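Squeeze bottles for mustard: nozzle clogging and cap tethers
5 min read

gunano_line2
We run a small sandwich counter and keep mustard in yellow squeeze bottles, the kind with a ribbed screw collar and a long nozzle. The nozzles keep blocking. By mid-afternoon there is a dry plug in the tip and staff squeeze until it lets go and overshoots the plate. Mustard is Jenonitz coarse, straight from the tub. I have tried rinsing the tips in hot water between rushes. It helps for an hour. Looking for a method that does not involve a toothpick.

pvk_morrison
Coarse mustard has seed hull in it. The opening on a standard nozzle is too small for hull. Either cut the tip back or strain the product. I cut mine at a slight angle with a sharp knife, 2 mm at a time, and test with water after each cut. Once it is too wide there is no going back, so keep a spare cap.

dryshelf
Disagree on cutting. A cut tip has a rough inside edge and the plug forms there first. Buy wide-tip caps and leave the factory edge alone. Check the thread before ordering. Two bottles that look identical can have different collars, and a collar that is slightly off will seat and then leak under pressure.

gunano_line2
The collar on ours is stepped, two tiers, with ribs for grip. Does that narrow it down?

dryshelf
No. That only tells you about the outside. Unscrew it and measure the bottle neck across the threads.
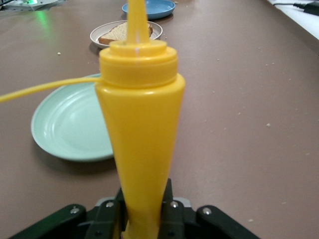
The other thing to measure is thread pitch. Lay a ruler along the neck and note the distance from one ridge to the next. If the supplier lists neither figure, ask for one sample cap before you commit to a case. I had to send back a carton of Barex caps that went on crooked every time.

Rakiya Chukwu
I would look at storage before hardware. A plug is water loss at the tip. If the bottle stands uncapped between orders, the mustard in the nozzle dries regardless of the diameter. Fit a tip cover and use it. The tethered kind stays on the bottle, so it does not end up in the trash with the napkins.

pvk_morrison
Tethers are a cleaning problem. The loop sits under the collar and product gets behind it. We took all of ours off.

Rakiya Chukwu
Then take the loop off when you wash. Unscrew the collar, pull the tether, soak all the parts, brush the nozzle from the wide end, and dry it upright on a rack. If your staff will not remove a loop they are probably not brushing the nozzle either.

pvk_morrison
On a Friday with 900 covers across the weekend, no, they are not. I would sooner have one less part.

gunano_line2
We are nowhere near that volume. I have 30 bottles total and most of them are ketchup. I can manage tethers. Is there any reason not to store them nozzle down?

dryshelf
Nozzle down keeps product at the tip, so there is less air to push out first. Coarse mustard will also settle hull into the nozzle overnight. Fine for ketchup. For your mustard, keep it upright and shake before service.

Rakiya Chukwu
Agreed on upright. Also stop filling to the top. Leave some headspace or shaking does nothing.

gunano_line2
Tested this week. Factory tip, covers on between orders, upright, filled to the shoulder. Still one plug, on the bottle nearest the grill. Moved that one to the cold side. I have a wide-tip sample cap on order and will post the neck measurement when it arrives.

pvk_morrison
Post the pitch too. My money is still on the knife.

Contact the moderators | Copyright remains with individual posters | Back to top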